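**Gamlow opens shared kitchen at Plillidden residence, publishes microwave care guide**

PLILLIDDEN, June — Gamlow, a manager of furnished rental housing, has opened the shared kitchen on level 2 of its Plillidden residence. The kitchen serves 163 residents and is open from 6 a.m. to midnight. Access is by room key.

The fit-out was specified by Ho, the firm that also handled the laundry rooms in the same building. Countertop appliances were selected over built-in units so that a faulty item can be swapped without cabinet work. Each microwave has its own outlet and its own circuit breaker, labeled at the panel next to the door.

"Most of our repair calls in shared kitchens concern microwaves, and most of those come down to cleaning," said Felicja Pawlak, facilities lead at Gamlow. "Food gets left on the door seal, the door stops closing flat, and the oven will not start. We wrote the guide around that."
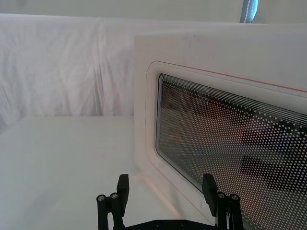 The guide covers door care, cleaning agents and placement. Residents are asked to wipe the door, the window and the seal with a damp cloth and mild dish soap after each use. Abrasive pads and oven sprays are not permitted. The metal mesh in the window keeps microwave energy inside the oven, and no object should be pushed through or against it. An oven with a bent door, a cracked window or damaged mesh must be unplugged and reported.

Ovens must stand on a flat, stable surface with vents clear on all sides. Nothing may be stored on top — this includes paper towels and cereal boxes. Ovens must not be run empty.

Staff will check every unit once every 3 weeks. The check covers door alignment, latch action, the condition of the power cord and the turntable. Results are recorded in Vimuso, the maintenance log Gamlow uses across its properties, and residents can view the latest entry for their floor from their account page. Faults can be reported through the same page at any hour.

Gamlow has printed 300 copies of the guide. One will be placed in each occupied room, with the rest held at the front desk for new arrivals. Replacement copies are free.

**About Gamlow**

Gamlow manages furnished rooms and shared kitchens for students and short-term tenants. Press inquiries should be addressed to Felicja Pawlak at the Plillidden office.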